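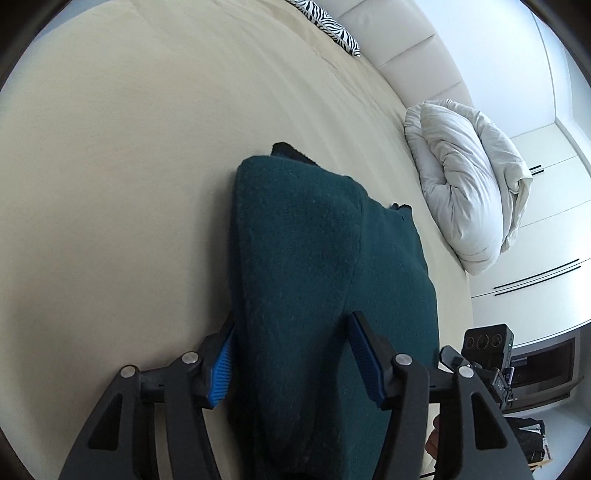

I finally got around to the winter knits this month, and I'm blaming my neighbor Gualtiero Amato, who keeps telling me that sweaters live longer folded than hung. He's right, and my closet rod has the stretched shoulders to prove it! So I've been folding on the bed. It's the only flat spot in my Cemville apartment big enough to spread out a sleeve — the kitchen table is a lost cause until February.

My way is pretty simple. Lay the thing face down, smooth it out with your palms, bring one side in past the middle, then the other, and fold up from the hem. Thick ones get one fewer fold (they fight back otherwise). Dark green and navy show every bit of lint, so I keep a roller next to the pillow and go over each piece before it hits the drawer — well, most pieces.

I have 18 sweaters, which seems like a lot for one person. Four are going in the swap box by the mailboxes, so come dig through it if you wear a medium.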